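Ticket 3000 - Clider browser freezes on start after update
Product: Clider for Windows, 64-bit
Opened: 7/27/19
Status: closed, workaround in place

Problem as reported

Clider opens, shows the window and the toolbar, then stops responding before the home page loads. The title bar goes grey and Windows offers to close the program. It began after the update to version 102. The previous version ran on the same machine without trouble. Other browsers are fine, and so is the connection.

The user has the Tromance theme installed and the Casico download manager add-on. Home page is a local HTML file with pictures on it.

First checks

Restarted the computer. No change.
Started Clider in safe mode. The window came up and stayed up, but the home page was blank where the pictures should be.
Turned off hardware acceleration in safe mode and restarted normally. Froze again after about 4 seconds.
Opened the home page file in another browser. It loaded in full, both pictures included.

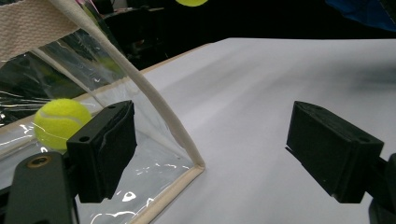
The graphics driver was two releases behind, so it was updated next. The freeze was still there afterwards, and the old driver was not put back. Memory use climbs steadily from the moment the window appears until the program hangs, and one processor core stays at full load. Nothing is written to the crash folder, as the program never crashes by itself - it has to be ended from Task Manager.

New profile

Made a clean profile with the profile manager. Clider started normally and the home page loaded with its pictures. Program files are therefore all right and the fault is in the old profile.

Copied things back one at a time, closing and opening the browser after each:

Bookmarks - fine.
Saved passwords - fine.
Tromance theme - fine, though the tab bar is a little taller than it used to be.
Casico add-on - freezes on start.

Removed the add-on and the freeze went away. Put it back and it returned. Tried this 3 times with the same result. The add-on keeps its own list of past downloads in the profile folder, and on this machine the list had grown very large. Emptying it let the browser start, but only until the next download finished.

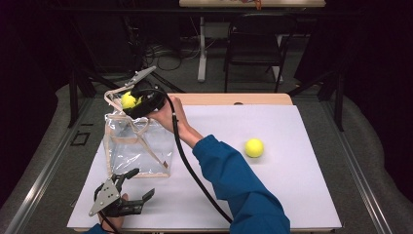
Yellow ball and clear plastic bag on the table.

Workaround

Close Clider and check in Task Manager that no copy is still running. Start in safe mode, open the add-ons page and remove Casico. Restart normally. The old profile can be kept. If downloads need to be queued, the older Xu add-on works with this version, but it has no pause button.

Hardware acceleration has been turned back on with no ill effect.

Left open

The blank pictures in safe mode were not explained. They did not come back in the new profile, in safe mode or otherwise. A separate ticket should be opened if anyone else sees it. The add-on fault has been passed to its developers with a copy of the download list, and a fix is expected in August.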